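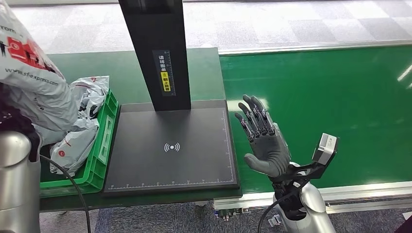
Our student robotics club bought the Skerel scanning stand in August, for the parcel sorting project, and we have used it for 31 practice evenings now. Before it we scanned labels with a phone, and this was slow and made many mistakes. The stand is simple: one tall black post and a flat square base. What I like most is the two white ruler scales on the base, which meet in the corner like an L. When we teach the hand where to put a mailer bag, we say the position by the ruler and everybody understands the same thing.

## What is good

- The base has a thin raised rim, so soft bags do not slide off so easily.
- Reading is quick. In our log we have 1,418 parcels, and about 600 of them were crumpled plastic bags, which are the hardest for us.
- It takes little place on the bench, next to the conveyor.

## What is less good

The printed manual is very short and we lost one full evening with the settings. Shiny plastic still gives trouble if the label is folded; then the arm must turn the bag and try again. I would also wish for a longer cable.

For a club with a small budget I can recommend it. We compared it with the Zokeck model, but that one is too wide for our bench. If you sort only boxes, a cheaper reader is enough. I give four stars from five, and I will write again when we have reached 2,000 parcels.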